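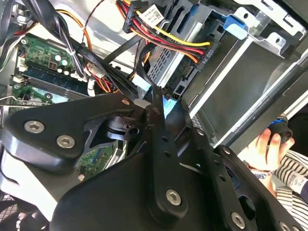
## Opened up the old Dell tower and I'm hooked - where do I go from here?

**slatbench** wrote on March 16, 2021:

Hi all! First real thread from me, so be gentle. I picked up a Dell desktop from the Broncombe school clear-out for 16 dollars and finally got the side off it. I've only ever used laptops and I had no idea how much fun the inside of one of these is! Everything is right there. You can follow the cables with a finger, you can read the little labels, and there's a whole harness of red, yellow, orange and black wires that I've spent way too long tracing from one end to the other.

The plan is a computer for my kid's homework and some light photo sorting. It needs to be quiet and it needs to be cheap. My questions so far:

- Do I take the board out to clean it, or clean it in place?
- Should the cables be re-bundled? Some are held with thin ties and they lie right across the motherboard.
- Is it worth spending anything on a new processor?

**Grakska** wrote:

Welcome! Great first project. Clean it in place. Pulling the board means undoing every connector, and on a first build that's how you end up with a front power button that does nothing and a whole evening gone.

Soft brush, short bursts of air, hold any fan still with a finger while you do it. Leave the power supply closed. I mean that one.

**bidau_bill** wrote:

Going to disagree with Grakska a little. I'd take the board out. You learn more in that one hour than in a month of reading, and dust gets under there too. Take a photo of every connector before you touch it and you'll be fine.

Agree on the power supply though. Don't open it.

**Grakska** wrote:

Dust under the board isn't hurting anything. I've done this for schools in Bidau and the only boards I ever killed were ones I took out for no reason.

**bidau_bill** wrote:

You killed boards, plural? :)

**Grakska** wrote:

2. In a lot of years. Moving on.

**slatbench** wrote:

Ha, okay, I'm going with in place for now, but I like the photo idea a lot. I've got the tower on its side on the white slatted bench, which is a lovely surface to work at except that a small screw goes straight to the gaps if you let it. I've put a cookie tray next to me for the screws.

The processor is out and the bracket is standing up. I was nervous about that lever! It takes more push than I expected.
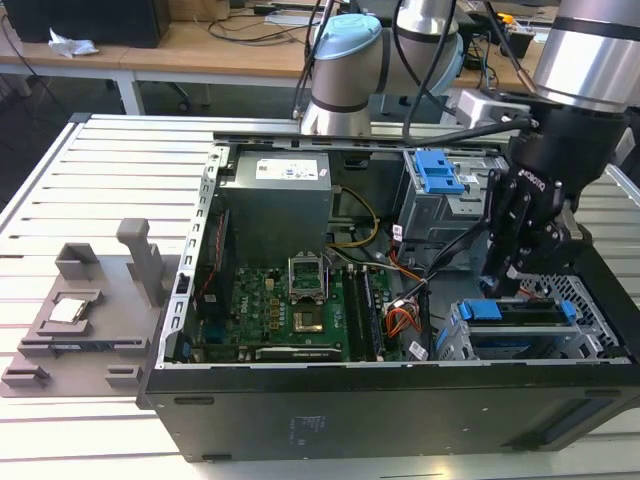 I love how much of this is meant to be handled. The blue parts seem to be the ones you're supposed to grab - there's a blue latch up on the drive bay and a blue handle across the caddy in the hard drive cage. Is that a rule or just this case? And should I be looking for a different processor while the old one is out, or just clean it and put it back?

**o_karpenko** wrote:

Ostap Karpenko here, I run the repair evening in Lewis. Nice to see one of these getting a second life!

Blue for "you can move this" is pretty common on office machines. Some makers use green. Treat it as a hint and still look for a screw before you pull hard.

More important: please cover that socket. Those gold contacts are delicate and a brush hair or a dropped screw can finish it. If you don't have the plastic cap, put the processor back in and close the bracket before you do any dusting at all. I'd do that tonight.

Keep the old processor. For homework and photos you want an SSD first and more memory second. Write down the model number of the board and check what memory it takes before you buy.

**bidau_bill** wrote:

Seconding the SSD. It'll feel like a new computer. But if there's a better chip for that socket going cheap, why not? It's already out.

**o_karpenko** wrote:

Because then you're also checking the BIOS version and the cooler, and if it won't start you've changed three things at once. Get it running as it was, then swap.

**bidau_bill** wrote:

Okay, that's fair.

**slatbench** wrote:

Processor is going back in before I so much as look at the brush. Thank you!!

What about the cables? I'd love to make it neat. There's a yellow one that loops down from behind the power supply and I keep wanting to tuck it somewhere.

**Grakska** wrote:

Leave the factory ties that are doing their job. Add a couple of your own, snug but with some slack, and keep everything clear of the fan blades. Snip the tails flush or you'll scratch your knuckles every time you go in. A bag of 800 ties costs next to nothing and you'll be giving them away until you retire.

**slatbench** wrote:

Ordering ties and fresh thermal paste now. If it boots I'll post the desktop, and if it doesn't I'll be back with questions for Bill about taking the board out.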